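6. Turning the clamp crank with the arm

Applies to the Sukthorpe workshop build. Written by Clodagh Dunne, revised May 4, 2018.

Read this before you believe the Bodus forum, where the crank job is called a beginner task. I doubt it. The path is an arc, the clamp wants to slide, and a printed cloth gives it very little to push against.

1. Set the speed limit to 25 mm per second. The Hellari script loads with 200. Change it every time.
2. Lay the C-clamp flat, screw side toward the right post.
3. Jog the wrist over the work with the fingers clear of the cloth.
4. Zero the force sensor before touching anything.
5. Have a helper keep one hand flat on the black frame of the clamp, well back from the crank.
6. Lower the fingers to the grip and close slowly. 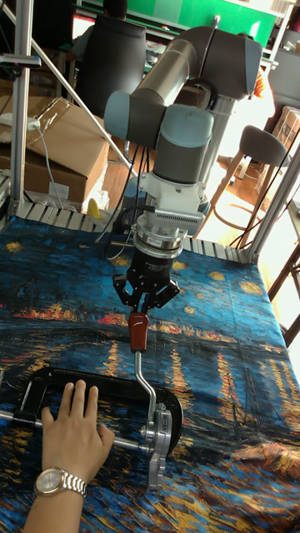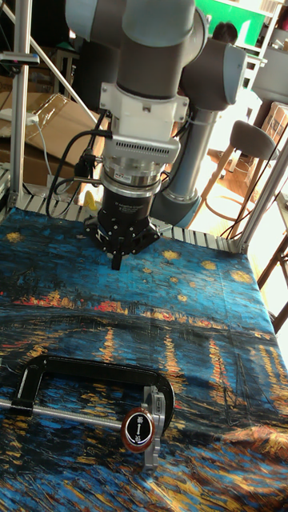
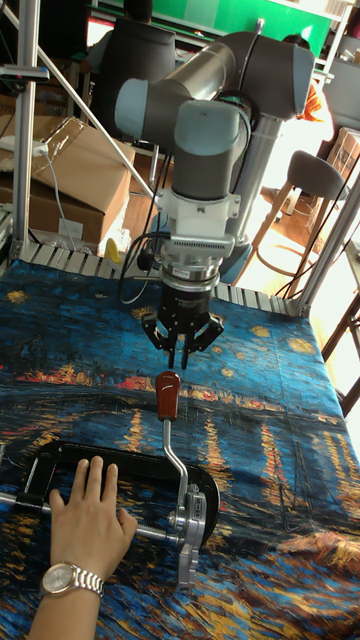

Fig. 6. Clamp and gripper on the cloth. Hand on the clamp frame in the first and third views.

7. Command a 9 degree turn and stop. Look at the grip. If it has shifted in the fingers, open and start again at step 3.
8. Repeat in the same small moves. Full turns in one command are offered in the menu. I would leave them alone.

CAUTION: The helper's fingers stay out of the crank's sweep. The second person keeps a hand on the stop button for all of steps 6 to 8.

NOTE: Cayetano Salcedo reports that the Adugna add-on corrects for slipping. I tried it 2 times and saw no difference. Until somebody shows me a log, treat it as optional.

For releasing the clamp, go to section 7.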